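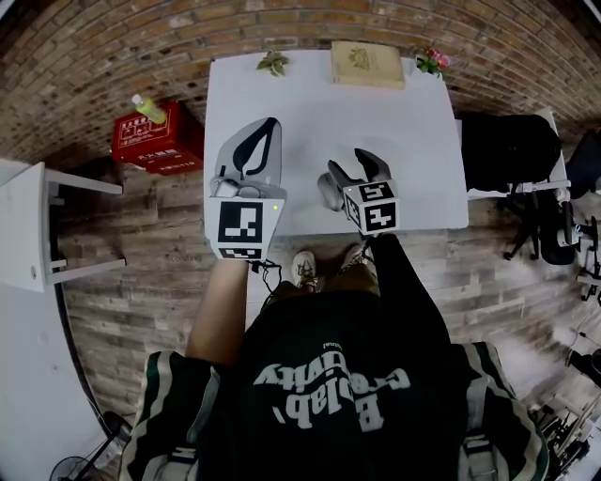

Table by the brick wall, with flowers.

Thread on detention time at cross-docks and what we changed in our carrier agreement this year. Long, and mostly of interest if you ship pallets in mixed loads.

Background. Dekker runs regional linehaul for us between the Lonby cross-dock and 28 delivery points. Mixed freight, mostly palletized, a few floor-loaded trailers a week. Contract renews each May.

The old agreement gave two hours free at each end, then a flat hourly charge. The clock started when the driver checked in at the gate. This sounds simple and produced most of our invoice disputes.

Problem one: "checked in" had three meanings. The gate system logged the plate read. The dock office logged the paperwork. The driver logged arrival in his own app. Gaps between first and last timestamp ran up to 53 minutes on a bad morning.

Problem two: early arrivals. A driver with a 10:00 slot who shows up at 8:40 is through most of his free time before the slot opens. Under the old text he could bill for it. Some did, some didn't. Dekker's billing desk was consistent about it, the subcontractors were not.

Problem three: late arrivals. Miss the slot, get worked in when a door opens. The old text said nothing on who pays for that wait. Every case was settled by phone.

Rianne Verhoeven pulled the stop records before the renewal talks. 2942 stops, of which 233 carried a detention charge. She matched each one to the slot booking by hand where the load number was missing, and it was missing a lot.

What the matching showed: the charges did not follow volume. They followed trailer type and hour of day. Floor-loaded trailers after 14:00 were the worst group by a wide margin. Palletized loads before noon almost never ran over.

The afternoon cause was staffing. Second shift starts at 14:00 and the handover took forklifts off the floor while batteries were swapped. Toon Meijer moved the swap to a rolling schedule, two trucks at a time. Cost us one extra charger.

So part of what we were calling a carrier problem was a dock problem. Worth checking your own side before you open the contract.

New clause, in plain words. The clock starts at the later of (a) the booked slot or (b) the gate plate read. One source for each timestamp. The driver app is kept as backup only, used when the gate system is down.

Late arrival, up to 30 minutes: slot is honored, free time unchanged. Later than that: carrier is reworked into the day, and the clock starts when a door is assigned. Dekker pushed back on this and got a cap on the rework wait, after which the clock runs regardless.

I think the cap is fair. Without it a late truck could sit all day at no cost to us and we would have no reason to find it a door.

Free time now differs by load type. Palletized: 90 minutes. Floor-loaded: three hours. The old two hours was too generous for one and impossible for the other.

Billing moved from hourly to 15-minute steps. Under hourly billing a truck released at 2:05 cost the same as one released at 2:55, so once you were over there was little reason to hurry.

Clock stops on signed release, meaning paperwork handed over and door light green. Previously it stopped at gate exit, so a driver taking his break in our yard was on our bill. Drivers can still take breaks in the yard. Jozef Van Beek at Dekker asked for that in writing and he has it.

Disputes: seven days to raise, both logs attached, otherwise the gate record stands. Ilse Desmet on our side gets them all in one mailbox. She has had about a dozen so far and most were a wrong trailer number.

What we left alone: fuel surcharge table, layover rate, refused-load terms. Changing detention and fuel in the same round makes it very hard to see later which one moved your cost.

Not solved: the Gokside stop. Shared yard, no plate reader, gate staffed by the landlord. We use a paper sheet with a time stamp clock bolted to the counter. It works when someone stamps the sheet.

Also not solved: subcontractors. The clause binds Dekker, and Dekker has to pass it down. Amber Jacobs is checking whether the subcontract forms still carry the old text. At least one did last week.

One question I got by message: do we pay drivers directly for waiting? No. We pay the carrier. Whether it reaches the driver depends on his own terms, and we have no view of those. I would like to.

Another: why no live dashboard? We have one on trial from Nullau. It reads the gate feed fine. It does not read the slot bookings yet, so it flags every early truck as overdue. Left it running on a side screen.

Will post the clause wording with the rates removed once legal has cleared it. Second-quarter stop records after that, if Rianne has the load numbers matched.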